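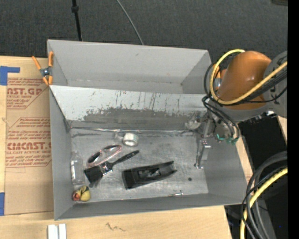
The picking arm and its two-compartment bin at the Solcombe workshop.

Zbigniew Górecki talks with his hands, so I kept my coffee well back from the bench! He's been at this build for 23 months, mostly evenings, and the bin gets more of his attention than the arm does. "I clamped it to stop it wandering," he told me. "Before that I was chasing it over the table."

I asked what gives him the most grief. "Glasses," he said, right away (I'd have bet on the bottle). "Tape is easy. A paintbrush, fine, most days." He's spent about 2000 dollars so far and wants it sorting by December.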